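The Mimum Wrap Skirt, by Grundine

3 min read

We've been making the Mimum for long enough now that people write to us asking for "the skirt," and we know exactly which one they mean. It's a full-length wrap in midweight linen, with a wide waistband, two very long ties and pockets deep enough for a paperback. It started as something Canan Karakaya sewed for herself one hot summer in Grotovby, when she was tired of waistbands that felt fine at breakfast and unbearable by supper, and her first version is still in the studio, patched in two places and faded to the color of weak tea.

The linen is woven for us by a small mill and washed before we cut it, so most of the shrinking is over before the skirt gets anywhere near you. It'll feel a little crisp out of the box. Give it a few wears and a couple of washes and it settles down nicely – softer at the hip, a bit rumpled at the hem, and much nicer company in general.

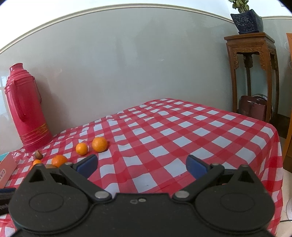 Red and white gingham on the table.

Now, about fit, which is what most of your letters are about! The Mimum comes in two widths, Regular and Generous, and both wrap well past the side seam, so a breezy day on the ferry shouldn't cause you any worry. If you're between the two, take the Generous. Araceli Cuesta, who drafts our patterns, put the opening on the left so that the right pocket stays clear of the overlap, and she added a small buttonhole in the waistband for one tie to pass through. Thread it from the inside, bring it around your back, and finish with a bow or a flat knot, whichever sits better under your sweater.

Length is the other question. On most people it lands just above the ankle. There's a generous hem, so you can let it down if you're tall, and if you're on the shorter side, any alterations shop can take it up without disturbing the pockets.

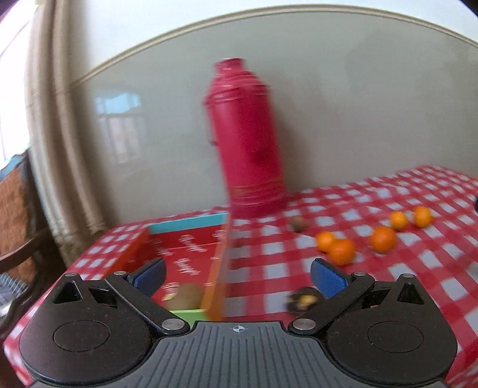
As for what to wear with it, we're not going to be bossy. In July it wants a plain tank and flat sandals. By October we're all in thick tights and boots with the same skirt, and Natanael Moura in our shipping room swears his sister wears hers over jeans to walk the dog (we've seen it, and it looks great). A short, boxy top is easiest with the wide waistband, but a long shirt knotted at the front does very well too.

Wash it cool with similar colors and hang it up by the waistband while it's damp. Iron it if you enjoy ironing. The dark colors will lose a little dye the first time or two, so please keep them away from your good white towels.

We sew the Mimum in batches of 200, and each color comes back when the mill can fit us in.

Price: $146
Fabric: 100% linen, prewashed
Widths: Regular, Generous
Colors: Oat, Brick, Ink, Moss
Returns: unworn, within 90 days

Moss is out of stock until the next batch. Write to Zsolt Kozma at the studio and he'll put your name down for one.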